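March 4, 2025

Bedroom, second pass. Desk cleared in January and has stayed clear; the bed is still where everything gets put down. Method unchanged: all items onto the blanket, wrappers and bags out first, then cables, then whatever is left. The blue striped blanket stays on until the surface is clear.

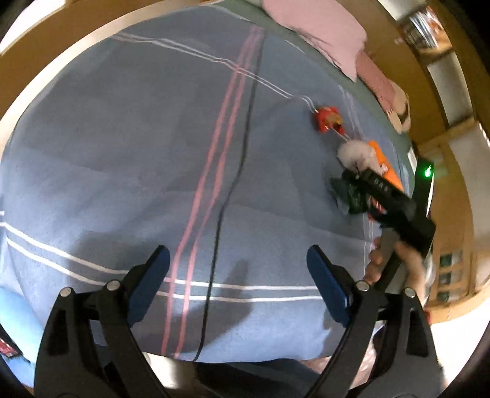 Bethel Mekonnen would do the cables first, on the grounds that a cable left lying gets pulled along with the rubbish. Fair point. Will try that order on the shelf.

Green bag and red snack wrapper: bin. Black cable: coil, tie, drawer two. Blanket to be washed afterward. Hededov box holds 200 ties, 100 left. Buy no more.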